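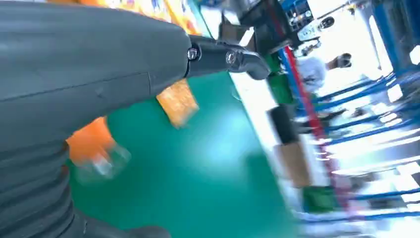 Lerkine wrist view, arm on the move.

Good morning. (Wait for the coffee line to sit down.) My name is Barnabás Kelemen and I was asked to review the Lerkine handling service, the one Sutter sells by the month. They did not pay me. They did give me a tote bag, so factor that in.

The pitch in the brochure is simple. You have bottles, you want them somewhere else, and you would like a person's back to be left out of it. Sutter brings the arm, the mat and the software, and you bring the bottles and a wall outlet. Setup is quoted at 2 hours. At our Durnusgate office it took until lunch, and lunch was late.

(Slow down for this part.) I like bottles as a test. A box is polite and stays where you put it. A full bottle on its side has opinions, and the liquid inside has different ones. Ask any vendor to demo with liquid in the bottle and watch how fast they start looking for the boxes.

What you are buying is mostly the wrist camera and the training sessions. The camera rides along with the gripper, so whatever the gripper is about to bump into, the camera gets a very good look at it.

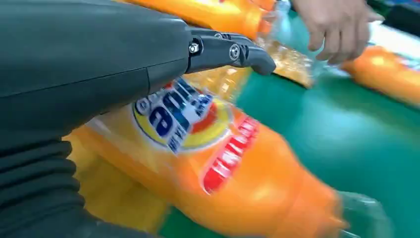 Which brings me to price. The base plan covers seven item types, and Sutter counts a new label as a new item type. If your marketing people redesign packaging every September, as ours do, read that clause twice. I read it once.

Things I liked: the stop button is large and where you'd reach for it. The mat wipes clean. The log file is written in words, so when a grasp fails you get "lost contact" in place of a code from the back of a manual.

Things I liked less: the arm is slow to commit. It thinks over a bottle the way I think over a restaurant menu. Support is helpful but lives several time zones away, and I got very good at writing short emails at 7 in the morning. Also the word "autonomous" appears in the brochure a great deal more than it came up in the training sessions.

(Skip the Bredex comparison if we're running behind. Short version: Bredex is cheaper, louder, and wants the floor bolted.)

On two hands versus one. The two-handed package costs more and I went in sure it was a way to sell me a second hand. I've softened on that — a big slippery bottle is a two-handed job for me too. 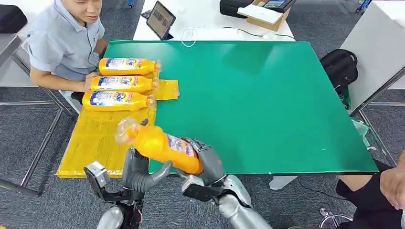 Mpho Dlamini thinks I'm still being too generous, and that for the price of the second hand she would rather have a decent infeed and let the one hand do easy picks all day. Fair. If your line is that tidy, buy the infeed.

My advice is to ask for the trial month and send your ugliest item first. Get the item type clause changed in writing. Keep the tote bag.

Questions now, or find me by the pastries.

7 shares | 2 comments
© Barnabás Kelemen. Contact | Back to top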